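Does a signed pledge from a candidate on drug prices mean anything?

Posted in Elections & Health Policy, Aug 20, 2023

mkolter
Both people running for our state house seat in Sosomside signed the Felotard pledge to cap insulin copays. One of them, Jang, voted against a copay bill two years ago and now has the pledge on every mailer. Is there any way to hold them to it, or is this just paper? I have to pick one by September because I'm deciding who to knock doors for.

Bok-nam Ki
It's paper. I read the whole thing, all 11 lines of it. It says the signer will "support efforts" to cap copays. No bill number, no dollar amount, no date. Last session 165 bills got filed on health costs and 16 got a floor vote, so a person can "support efforts" all year and never have to vote. Ask Jang which bill, and what changed since the last vote. If you get a story about a relative with diabetes and no bill number, you have your answer. I'd ask the other one the same thing, by the way. I don't see why a clean record should get anyone off the hook when they've never held office.

fevwood_dad
they all sign everything. vote for whoever you want

tess_r
Mostly agree with Bok-nam, but a pledge is handy at a town hall because you can read it back to them. Go to the Fevwood library one and get there early if you want to speak. Bring the old vote printed out, since staff will tell you it was "procedural." Maybe it was, I have my doubts. Keep the question short, and set it down in front of them as plain as a white paper cup on a marble countertop, so there's nothing else to talk about.

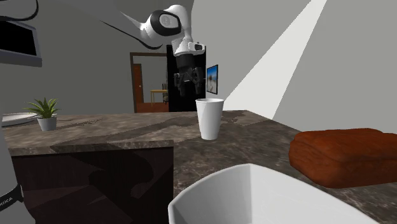
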